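클래트소프(Clatthorpe) 견학 기록: 설거지를 돕는 로봇과 주방에서 일하는 사람들
2023년 6월

저는 넌니스(Nunness)에 있는 요양원의 주방에서 일하고 있습니다. 우리 요양원은 식기 정리에 로봇을 쓸 수 있는지 검토하는 중이고, 그래서 동료들과 함께 클래트소프에 있는 텐덤(Tendum)의 시험 주방을 방문했습니다. 텐덤은 이 로봇 사업을 니가투(Nigatu)라고 부릅니다. 한국어는 제 모국어가 아니므로 어색한 표현이 있으면 이해해 주시기 바랍니다. 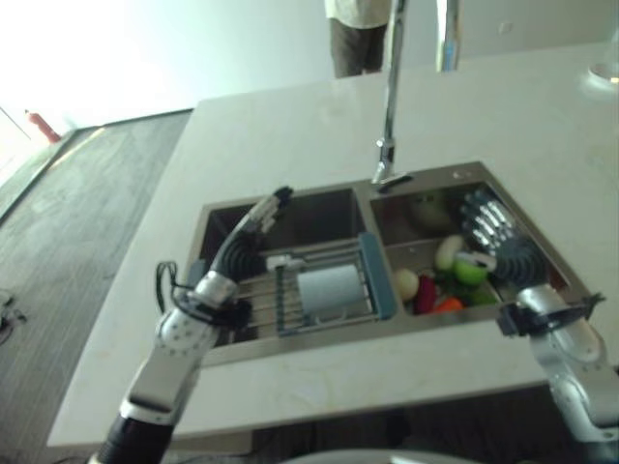
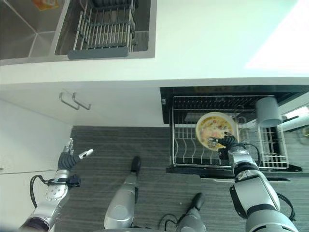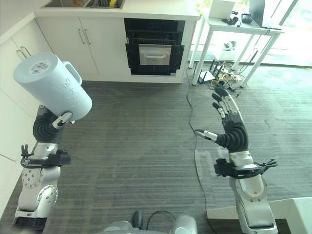
클래트소프의 주방 구역과 로봇의 두 팔. 두 번째 사진은 식기세척기 선반 위로 접시를 들고 있는 순간입니다.

가는 길과 첫인상

넌니스에서 클래트소프까지는 기차로 갔고, 역에서 건물까지는 버스를 탔습니다. 우리 일행은 6명이었습니다. 주방에서 온 사람이 많았고, 시설 관리 담당과 직원 대표도 같이 갔습니다. 입구에서 방문증을 받고 안전 설명을 들었습니다. 로봇이 움직일 때 팔이 닿는 범위 안으로 들어가지 말 것, 바닥의 선을 밟지 말 것, 이 두 가지를 여러 번 말해 주었습니다.

저는 공장 같은 곳을 상상했는데 들어가 보니 보통 집의 부엌과 비슷했습니다. 하얀 조리대와 싱크대가 있고, 수납장이 있고, 오븐이 있습니다. 한쪽의 하얀 테이블에는 노트북과 작은 장비가 놓여 있었습니다. 우리 요양원의 주방은 이것보다 훨씬 크고 시끄럽습니다. 그래서 처음에는 여기서 본 것을 우리 일에 그대로 적용할 수 있을지 조금 의심했습니다.

로봇이 하는 일

설명에 따르면 니가투의 목표는 식사가 끝난 뒤의 정리입니다. 싱크대 주변을 치우고, 그릇을 식기세척기에 넣고, 주전자나 물병 같은 큰 용기를 옮기는 일입니다. 요리는 목표에 들어 있지 않다고 합니다.

제가 가장 오래 본 것은 접시 작업입니다. 접시에는 노란색 음식 찌꺼기가 묻어 있었습니다. 로봇은 오른손으로 접시의 아래쪽을 잡고 선반의 살 위에 들고 있었습니다. 사람이라면 생각하지 않고 하는 동작입니다. 저도 하루에 몇 번 하는지 모릅니다. 그런데 옆에서 보니 이 동작 안에 어려운 부분이 많았습니다. 접시를 너무 세게 잡으면 안 되고, 기울기가 맞지 않으면 살 사이에 들어가지 않습니다. 음식이 묻은 곳은 미끄럽습니다.

물병도 보았습니다. 하늘색 플라스틱 물병인데 꽤 큽니다. 로봇이 왼손으로 잡아 옆으로 기울여 들었습니다. 우리 요양원에서도 식당마다 물병을 쓰고, 매일 저녁에 모아서 씻습니다. 손목이 아픈 동료에게는 물이 남아 있는 물병을 드는 것이 제일 힘든 일입니다. 그래서 우리 일행은 이 부분에 관심이 많았습니다. 물이 가득 찬 물병도 들 수 있느냐고 물었더니, 무게에 제한이 있어서 지금은 비운 다음에만 맡긴다고 대답했습니다.

싱크대에서는 채소와 과일이 식기보다 더 까다롭다고 들었습니다. 모양이 전부 다르기 때문입니다. 첫 번째 사진의 오른쪽 개수대에 초록색 사과와 당근 조각, 잎채소가 같이 들어 있는 것이 보입니다. 담당자는 이런 상태를 "섞인 싱크대"라고 불렀습니다. 우리 주방에서는 채소를 씻는 개수대와 식기를 씻는 개수대를 규정으로 나누고 있으니 이 문제는 조금 다릅니다.

속도는 느립니다. 이 점은 솔직하게 적어야 한다고 생각합니다. 제가 본 시연에서는 로봇이 접시 8개를 정리하는 동안 숙련된 사람이라면 선반 하나를 다 채우고 다음 선반을 시작했을 것입니다. 텐덤 쪽도 이것을 숨기지 않았습니다. 야간에 사람이 없는 시간에 천천히 일하게 하는 방법을 생각하고 있다고 했습니다.

직원들에게 무엇이 달라졌는가

텐덤은 클래트소프 건물 안의 직원 식당도 운영합니다. 지난 4월부터 그 식당의 마감 작업 일부를 니가투에 맡기고 있다고 합니다. 우리는 점심 후에 식당 직원들과 이야기할 시간을 받았습니다. 저에게는 이 시간이 견학 중에서 가장 유익했습니다.

식당에서 정리를 담당하는 사람은 7명이고, 로봇이 들어온 후에도 인원은 같습니다. 바뀐 것은 근무 순서입니다. 전에는 모두가 마지막까지 남아서 세척기를 채웠습니다. 지금은 한 사람이 남아서 로봇을 지켜보고, 다른 사람들은 먼저 퇴근하거나 다음 날의 재료를 준비합니다. 일찍 집에 갈 수 있어서 좋다는 사람이 있었습니다. 반대로 남는 사람은 혼자 있는 시간이 길어서 심심하고, 문제가 생기면 책임이 자기에게만 있는 것 같다고 했습니다.

또 하나는 준비하는 일이 늘었다는 점입니다. 로봇이 잡기 쉽도록 컵과 접시를 나누어 놓아야 하고, 숟가락이 접시 밑에 숨어 있으면 안 됩니다. 한 직원은 이렇게 말했습니다. "예전에는 설거지를 했고, 지금은 설거지의 준비를 합니다." 그 사람은 불평으로 말한 것 같지는 않았지만, 칭찬도 아니었습니다.

몸의 부담에 대해서도 물었습니다. 낮은 선반에 그릇을 넣으려고 허리를 굽히는 횟수가 줄었다고 여러 사람이 말했습니다. 허리가 좋지 않은 직원은 이 변화가 크다고 했습니다. 한편 팬과 큰 냄비는 여전히 사람이 씻습니다. 제일 무거운 것이 사람에게 남아 있는 셈입니다.

교육은 유급 근무 시간 안에 받았다고 합니다. 로봇을 멈추는 방법, 다시 시작하는 방법, 기록을 쓰는 방법을 배웁니다. 다만 교육을 받은 후에 급여 등급이 달라졌는지 물으니 아직 협의 중이라고 했습니다. 우리 직원 대표가 이 대답을 수첩에 크게 적었습니다.

우리 주방과 비교하면

우리 요양원에서 하루에 씻는 식기는 1,376점입니다. 이 숫자를 말했더니 담당자가 잠시 조용해졌습니다. 그리고 전체를 맡기는 것은 지금 단계에서 맞지 않으니, 층마다 있는 작은 간이 주방부터 생각해 보라고 권했습니다. 저도 같은 생각입니다. 간이 주방에는 가정용 크기의 세척기가 있고, 밤에는 간호 직원이 컵과 간식 접시를 정리합니다. 간호 직원은 그 시간에 입주자 옆에 있는 편이 좋습니다.

걱정되는 것도 있습니다. 우리 입주자 중에는 밤에 일어나서 간이 주방으로 걸어오는 분들이 있습니다. 어두운 시간에 로봇을 만나면 놀랄 수 있습니다. 클래트소프의 사용자는 모두 건강한 성인이라서 이런 경험이 없다고 했습니다. 바닥의 케이블도 저는 신경이 쓰였습니다. 시험 주방에서는 괜찮을 수 있지만, 보행기를 쓰는 분이 있는 복도에는 케이블을 놓을 수 없습니다. 이것을 질문했고, 나중에 문서로 답을 주겠다고 했습니다.

위생 기록도 확인이 필요합니다. 로봇의 손을 무엇으로 닦는지, 손가락 마디 사이에 음식이 끼면 누가 언제 청소하는지에 대한 답은 조금 짧았습니다. 근무가 끝날 때 직원이 닦는다고 하는데, 그렇다면 그것도 새로운 일 하나입니다. 근무표를 만들 때 그 시간을 넣어야 합니다.

돌아온 뒤

돌아오는 기차에서 동료들의 의견은 나뉘었습니다. 젊은 동료는 당장 시험해 보고 싶다고 했고, 오래 일한 동료는 그 돈으로 물병을 작은 것으로 바꾸는 것이 먼저라고 했습니다. 저는 두 의견이 다 맞다고 느꼈습니다. 작은 물병은 이미 견적을 부탁했습니다.

텐덤에 보낼 질문은 다음과 같습니다. 다른 부서에서 추가할 것이 있으면 주방 사무실의 게시판에 적어 주십시오.

야간에 입주자가 가까이 올 때 로봇은 어떻게 멈추는가
케이블 없이 사용할 수 있는가
손의 세척 방법과 걸리는 시간
혼자 감시하는 직원의 휴식 시간은 누가 대신하는가
접시가 깨졌을 때의 처리와 비용 부담
교육을 받은 직원의 급여 등급

답이 오면 같은 게시판에 붙이겠습니다. 클래트소프 식당 직원들도 우리 주방을 보고 싶다고 했으므로, 방문 날짜를 지금 조정하고 있습니다.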